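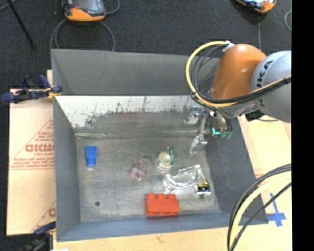
Chapter 3
When the Work Changes Hands

In November the packing hall of Palla, a mail-order firm with 23 workers on the day shift, received its first picking arm. Before this, every small item was lifted out of a bin by a person, looked at and put in a box. A good picker handled 300 items in an hour and knew many of them by touch.

The arm took over the lifting. It did not take over all the work that had been hidden inside the lifting. Pickers had always noticed a torn bag, a wrong label, a part that belonged to another order. After the change somebody still had to notice these things, but at a different place in the hall and at a different moment.

In this chapter we follow Palla and a second firm, Corow, through their first year with such machines. We ask who learns the new tasks, who decides the speed of work, and what happens to the pay of those who stay. The two firms gave different answers – and their workers judged them differently also.

Before you read further, write down one task from a job you know well. Note which parts of it you do with your hands, and which parts you do only with your eyes.

© Previne Textbooks. All rights reserved. Back to top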